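Subject: Re: [hall-users] Echo in the main room at Clandilstead
To: hall-users list

On the last message about the echo:

> We had 200 chairs out in June and the back rows still couldn't follow the
> speaker. Has anyone got a quote for acoustic panels? Our group would chip in
> if the cost was shared. Also wondering if heavier curtains would do the job
> for less.

I've had one quote so far, from Bucur. They want to hang panels from the ceiling and have priced it by the panel, with scaffold hire extra for three days. I've asked them to split the scaffold out so we can compare it properly. Rundance said they would come and look but haven't given a time.

Curtains will help a bit with the high notes and do very little for speech at the back. We tried this at the old hall in Kunimon, with lined curtains on one whole side, and the choir noticed but the seniors' lunch didn't.

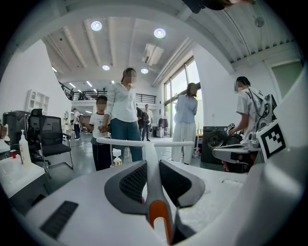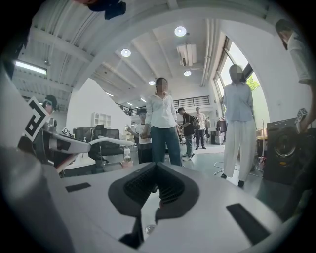 Panels have to go where the sound is bouncing, and in most halls that means overhead as well as on the walls. With a double-height ceiling like the one in the first photo, whatever you say goes up and comes back late, and by then you're on to the next word. Bucur's plan covers the middle of the ceiling first – the walls could wait for a second stage if the money isn't there. I'd sooner do it in that order than put everything at head height because it's cheaper to reach.

Two things that cost nothing in the meantime. Turn the speakers down and bring them closer to the front rows, and angle them at the people instead of the back wall. And put the felt pads back on the chair legs. There's a box of 506 in the storeroom, left over from when the floor was redone, and most of the chairs have lost theirs.

If your group is willing to put money in, reply to the list with a figure, even a rough one. So far six groups have said yes in principle but only two have named an amount. The grant form asks for matching funds in writing and I can't fill in that part with a maybe.

Can whoever has the key to the roof space please let me know too. Bucur need to check the joists before they firm up the price.

Hall bookings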